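Gripper testers wanted for October - Wevilholm robot handling group

Do you like picking things up, putting them down and arguing about which way worked better? We'd love to hear from you!

We are looking for people to help us compare hand-held grippers over the fall. You hold the gripper yourself, carry out small everyday jobs with it, and then watch the arm try the same job with the same fingers. No robotics background needed. Some of our best notes so far have come from a baker and a retired piano tuner.

Two finger designs are on trial. The Prusatus is the softer one and gives a lot when you squeeze. The Bamusby is stiffer, quicker to close, and (in my hands at least) better with flat things like cards and lids. We have 1284 recorded grasps already and they disagree with each other in really interesting ways, so we want many more, from many more kinds of hands. Left-handers, please do write in.

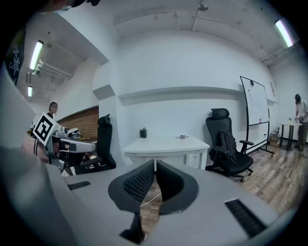

A session takes 130 minutes, with a proper break and decent coffee in the middle. You start with free practice until the trigger feels natural, then work through a set of objects with one design, swap, and do it all again. After that you fill in a short form and talk us through anything that annoyed you - slipping, a sore thumb, a blind spot when you reach low. We read every comment, and the grumpy ones are often the most useful.

You should be 18 or over, able to stand for a good part of the session, and comfortable holding a tool in one hand. Tell us beforehand if you have a wrist or shoulder injury and we'll talk about whether a shorter session would suit you. The camera on the gripper records while you work, so you'll be asked to sign a consent form on arrival.

Sessions are paid, and travel within town is covered. Morning slots start at 9:30 and afternoon slots at 1:30.

To sign up, use the form on the Nanayakkara project page and tell us which hand you write with and which slot you prefer. If you can bring a friend, put both names on one form and we'll book you in together.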